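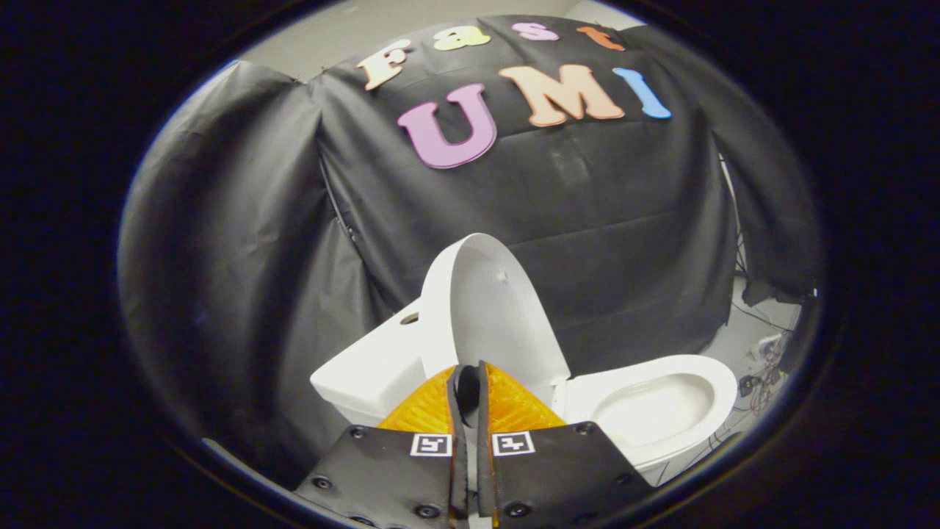 Foam Letters and a White Toilet Steal the Show at Broketti Hall

The most talked-about corner of this year's Henriques Home Skills Fair has no free snacks and no prize wheel. It has a glossy white toilet, set in front of a big sheet of black cloth, and a line of people waiting to get a closer look.

The bathroom booth opened Wednesday at Broketti Hall and was busy from the first hour. By closing time 113 people had signed up for the short cleaning sessions, more than for any other booth on the floor. Kids came for the sign, which spells "Fast UMI" in thick foam letters pinned high on the cloth, in cream, yellow, pink, orange, lavender, peach and pale blue. Parents stayed for the tips.

"I love this so much," said Kerubo Mussa, who runs the sessions and was still grinning at 5 p.m. "People will talk to you all day long about their kitchens. Put a toilet in front of them and at first they laugh, and then they ask really good questions!"

The black fabric was her idea. She had tried plain white sheets at a smaller fair in January and found that white on white was hard to see past the second row. Dark cloth makes the curve of the bowl and the raised lid stand out, even for people at the back.

Mussa's sessions last 15 minutes and stick to the basics: lid, seat, rim, tank, and the floor behind the base, which she calls the most forgotten spot in any home. She also spends a good while on closing the lid, a habit she would like to see in every house 365 days a year. Visitors get to practice, and there was no shortage of hands in the air when she asked who wanted to go next.

Other booths are worth the walk too. Prutis has a full wall of shelving to try out, and the Nania table is teaching people to fold fitted sheets - a skill this reporter still does not have after two tries. The laundry corner near the east doors is smaller than last year but has a very good talk on stains.

Organizers hope to pass 2000 visitors by the weekend. Doors open at 10 a.m. and entry is free. Sign-up sheets for the bathroom sessions are on the table by the main entrance, and the morning slots go quickly.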